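Flastau Manipulation Lab
10/9/26

New thread on our background experiment. Short version: demonstrations recorded in a busy room gave us a better policy than demonstrations recorded in a quiet one. Long version follows.

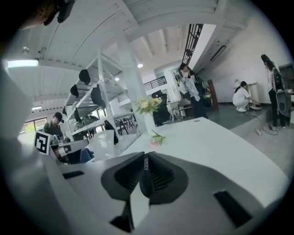 One reader has already asked whether all those people moving about don't simply teach the network to look at the wrong things, and whether it wouldn't be safer to collect in a curtained-off corner and add the variety afterwards in software.

That was our own assumption until February, and it's the question the study was set up to answer. I'll go through it in order.

The task first. One loose stem on a table, one vase. Pick up the stem, bring it over the opening, lower it, let go. It is a small task but a fussy one. Stems bend, the opening is narrow, and artificial flowers catch on each other on the way in.

Collection is by hand-held gripper. The operator does the task with the tool in their hand, the wide-angle camera on it records, and we recover the path of the gripper from the video afterwards. No arm is needed until testing.

The wide lens is why the background matters so much to us. With a narrow lens near the fingers you mostly get table. With ours you get the table and then the whole room, right up to the ceiling lights, all of it going into the network on every step.

We like the wide view for other reasons. Tracking is far more stable when there is plenty of fixed structure to hold on to: corners, beams, window edges. We tried masking everything above the table early on and lost too many recordings to tracking failure.

So the room stays in the picture. What should the room be doing?

We collected 2000 demonstrations in all, and split them evenly. Half were "quiet": same task, same props, people asked to keep out of view, chairs pushed in. Half were "busy": recorded during normal hours with other work going on.

Eight operators, all of whom recorded in both conditions. We were strict on this. In an earlier attempt the quiet set came mostly from our most practised people and the busy set mostly from newcomers, and the comparison was worthless. That one went in the bin.

Normal hours here means several kinds of work sharing one floor. Somebody folding shirts, somebody with a tool down at floor level, somebody at a bench looking for a connector. They were told nothing except not to walk between the operator and the table.

We did not script the busy set. I know some groups hire people to walk past on a schedule. We wanted the ordinary untidy version because that is the thing we would get for free.

Training was done in Latico with the same settings for both sets. Same number of steps, same crop, same image size, same light colour changes. We trained a third policy on an equal mixture of the two, cut down so that it saw as many demonstrations as the others did. More on that one further down.

Testing was on the Edia arm with the same jaws and the same camera position as the hand-held tool. We used four rooms. One was the room the data came from, the others were new to all the policies.

In each room every policy got 26 attempts. Stem and vase positions came from a printed sheet, so each policy faced the same set of starts. An attempt counted only if the stem was in the vase and the vase was still upright when the arm had moved away.

Result in the home room with nobody about: no difference worth reporting. The quiet policy was very slightly ahead. If we had stopped there we would have said background makes no difference and gone on collecting in the corner.

Result in the home room during normal hours: the quiet policy got noticeably worse. It tended to hesitate at the point between pick-up and transfer. The busy policy behaved much as it had when the room was clear.

Result in the hardest of the new rooms: the quiet policy completed eight of 26. The busy policy failed four of 26. Same arm, same stems, same sheet of positions.

I should say what made that room the hardest. It has a dark floor, a low ceiling and a row of windows on the opposite side from ours. Nothing in it is moving most of the time. So the gain is not only about coping with people.

Our reading is this. In the quiet set the background is nearly constant, and the policy can use it as a cheap way of working out where it is in the task. "This bit of ceiling is in view, so I must be over the vase." It works until the ceiling changes.

In the busy set the far part of the view is less dependable, so it is less use as a shortcut. The policy has to rely more on the things near the jaws.

We tested that reading in a fairly crude way. We took recorded frames, blurred the upper part of them, and looked at how much the predicted action changed. For the quiet policy it changed a lot. For the busy policy it changed much less.

We then blurred the lower part instead, the part with the stem and the vase. Both policies went badly wrong, as they ought to.

To the point about adding variety in software: we tried it. We cut out the background from the quiet set and pasted in other rooms. It helped, and it is cheap, so I would not talk anyone out of it.

It did not get as far as the busy set, though. I think the pasted rooms are the weak part. They don't move properly with the camera when the wrist turns, and on a lens this wide the error is large towards the rim. A better method of pasting might close the gap. We haven't got one.

The mixed policy sat between the two, closer to busy than to quiet. We had half expected it to come out on top. If I were starting again with a fixed amount of operator time I would spend all of it on busy recording.

Costs. Busy recording is slower per usable demonstration. More takes had to be thrown out, mainly where somebody did cross in front of the table or a prop was moved between takes. Operators also reported that it was more tiring.

Tracking was the other worry. People moving in view can pull the estimated path off. In practice the failures were mostly from fast wrist turns, and those turned up in both sets. The fixed parts of a big room seem to outvote the moving ones.

Where we did see a problem was with someone standing close and filling one side of the view. We now drop those takes automatically if the tracked points on that side fall too low.

Things I would not claim from this. It is one task. It is one type of lens. All the training data came from a single building in Flastau, and a bright one. A lab with small dark rooms may see something else.

I also can't separate movement from clutter. The busy set has more of both. Someone could run it with a full but empty-of-people room against a bare room with people in it, and I'd be glad to read the result. We are not planning to do it ourselves before the next round of collection.

A note on props for anyone repeating it. Keep a large stock of stems. The jaws mark them after a while, and a marked stem grips differently from a new one. We rotated ours, but not from the start, and the first few sessions had to be redone.

Also fix the vase down for practice and free it for recording. New operators knock it. Once they have stopped knocking it they can record. We did it the other way round at first and the early takes are full of people catching a vase with their spare hand.

Lighting: we left the ceiling lights on throughout and did nothing about daylight. Both sets were spread across morning and afternoon so that neither would be the sunny one.

The data is being released under the name Negi, with both halves labelled so that others can train on either. Faces are being blurred before release, and that is what is holding it up. Blurring on a circular image is slow work because the usual detectors miss people near the rim.

The position sheets and the Latico settings will go out with it. The scoring rules too, including the awkward cases, such as a stem that goes in and then leans so far that it touches the table. We counted that as a success. You may prefer not to.

Next task is putting a folded shirt on a shelf, with the same quiet and busy split. Cloth takes up far more of the view than a stem does, so I expect the background to count for less. Collection has started.

Questions are welcome under this post. For anything about the Edia mount, look at the drawing in our earlier thread first – the bolt spacing is on it.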